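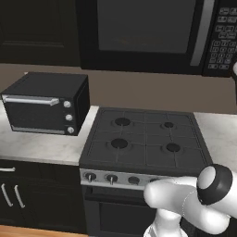
Section 2. Setting Up the Feeder

Revised August 28, 2020, by Maximiliano Cáceres

Follow the steps in this section in order the first time you set up the Skoltix feeder. If you have moved house or changed batteries and your cats are already registered, go straight to 2.6. For cleaning and spare parts, see Section 4.

2.1 What is in the box

Feeder body with lid fitted
Reader arch
Troncoso bowl, single
Troncoso bowl, divided (for wet and dry food)
Rubber mat
One Jellanach collar tag
Quick card

Batteries are not included. The feeder takes four C cells. Do not use rechargeable cells, which run at a lower voltage and will trigger the low battery light early.

Keep the box until the feeder has been working for a week. If you need to send it back, the molded insert is the only packing that protects the reader arch.

2.2 Choosing a place

1. Put the feeder on a hard, level floor. A thick rug lets the body rock when a cat leans on the bowl, and the lid may not seal.

2. Leave at least 13 inches of clear space in front of the reader arch. A cat has to be able to walk up straight and put its head through without turning. Cats that come in from the side are often not read.

3. Keep the feeder away from large metal objects. Refrigerators, ovens and radiators can shorten the range of the reader. If the only free spot is next to one of these, turn the feeder so that the arch faces away from the metal.

4. Keep it away from litter boxes.

5. If you have more than one feeder, stand them at least one long stride apart. Two readers running side by side can interfere with each other.

Note: Cats like to see who is coming. A feeder pushed into a tight corner may be used less, especially by the shyer cat in the household. Try to leave a view of the door.

Caution: The feeder is for indoor use only. Do not put it on a porch, in a garage that freezes, or anywhere rain can reach it.

2.3 Fitting the batteries and the arch

1. Turn the feeder upside down on a towel. Slide the battery cover toward the back and lift it off.

2. Fit the batteries as marked inside the compartment. Mixed old and new batteries may leak.

3. Put the cover back and slide it until it clicks.

4. Turn the feeder right side up. The lid will open and close once. Keep your fingers clear while it does this.

5. Hold the reader arch with the flat side toward you and lower its two feet into the slots behind the bowl well. Press down evenly until both feet are seated. The light on top of the arch turns green for a moment and goes out.

If the light turns red, the arch is not fully down on one side. Lift it out and try again. Do not force it.

A fresh set of batteries is good for some 2,000 lid openings. Homes with several cats, or one cat that checks the bowl all day, will need to change them sooner than homes with a single steady eater.

2.4 Fitting the bowl and mat

1. Wash both bowls in warm water with dish soap and let them dry. They are dishwasher safe on the top rack. The mat is not.

2. Lay the rubber mat in the bottom of the well with the ribbed side down.

3. Set the bowl on the mat. The raised lip goes toward the back. With the divided bowl, the smaller side should be on the left if you plan to use the portion marks in Section 3.

4. Close the lid by pressing the round button on the left side of the body. Run a finger along the front edge. You should not be able to feel a gap.

Caution: Do not put the bowls in a microwave, even to take the chill off wet food. The rim has a metal ring under the coating. Warm the food in another dish and spoon it in.

2.5 Registering a cat

The feeder reads most implanted microchips. If your cat is not chipped, use the Jellanach tag on a collar with a quick-release buckle. More tags can be ordered separately. Each feeder can store up to 26 chips or tags in any mix, which is enough for most foster homes and small shelters.

Register one cat at a time and shut the others in another room. The feeder will store the first chip it reads, and it does not know which cat you meant.

1. Put a little of the cat's favorite food in the bowl.

2. Press and hold the round button until the arch light blinks blue. The lid opens and stays open.

3. Step back and let the cat come to the bowl. Do not carry the cat over or push its head under the arch.

4. When the cat puts its head through, the light turns solid green. The chip is now stored.

5. Let the cat finish eating and walk away. The lid stays open for now. This is normal on the first visit.

6. Press the round button once to end registration.

Repeat these steps for each cat that is allowed to use this feeder. Cats that should eat from a different feeder must not be registered on this one.

To register a Jellanach tag, follow the same steps but hold the tag inside the arch by hand. Put it on the collar afterward. The tag should hang at the throat and not be wound around to the back of the neck.

If the light goes on blinking blue and the cat has eaten and left, the chip was not read. Some chips drift from between the shoulders toward one leg. Ask your vet to find the chip with a hand scanner. If it has moved a long way, use a collar tag.

2.6 Getting your cat used to the lid

Most cats accept the feeder once they know food is inside. The moving lid is what bothers the rest. Training mode lets the lid move in small stages so the cat can get used to the sound.

1. Leave the feeder switched on with the lid fully open for the first few days. Serve all meals in it. Take up the old bowl.

2. When the cat is eating without hesitation, press the round button twice. The light blinks yellow to show the feeder is in training stage one. The lid now moves a very short distance when the cat arrives and leaves.

3. Stay at stage one until the cat takes no notice of the movement. Press the button twice again to move to stage two, and so on. The last stage is normal use.

4. If the cat backs off or stops eating, hold the button down until the light blinks yellow once. The feeder drops back one stage.

Kittens usually go through training quickly. An older cat, or one that has lived outside, may need to stay at the same stage for a good while. A newly adopted cat should be left to settle in the house before you begin. In a foster room, start with the most confident cat and let the others watch.

Caution: A cat that has not eaten for a full day needs to see a vet. Do not wait for it to get used to the feeder. Go back to an ordinary bowl and call.

2.7 Connecting to the Delen app (optional)

The feeder works without the app. The app adds a log of visits and lets you give each cat a name.

1. Install Delen on your phone and make an account.

2. Stand next to the feeder with Bluetooth on.

3. In the app, tap Add feeder. Press the round button once when asked.

4. Wait for the feeder to appear in the list, then tap it. The arch light blinks green.

5. Tap each stored chip and type in a name. If you are not sure which chip belongs to which cat, wait for the next meal and see which line in the log changes.

The log shows when each cat came and how long it stayed. It does not weigh the food. If two cats are on different diets, write down the portions yourself or use the table at the back of this guide.

Note: The log is kept in the feeder while your phone is out of range and sent over the next time you open the app nearby. Changing the batteries does not erase it. A full reset does.

2.8 Checks before normal use

Lid closes with no gap at the front
Arch light turns green for each registered cat
Lid stays shut for a cat that is not registered
All cats have water somewhere else in the room
Old bowls are put away

If the lid opens for the wrong cat, that cat may have been stored by mistake. Hold the round button until the light turns red and stays red, then let go. This clears every stored chip and returns the feeder to its factory settings. Go back to 2.5 and register the cats again.

If one cat pushes in beside another while the lid is open, fit the rear screen (sold separately) or turn the feeder so its back is against a wall. Fitting instructions for the screen are in Section 5.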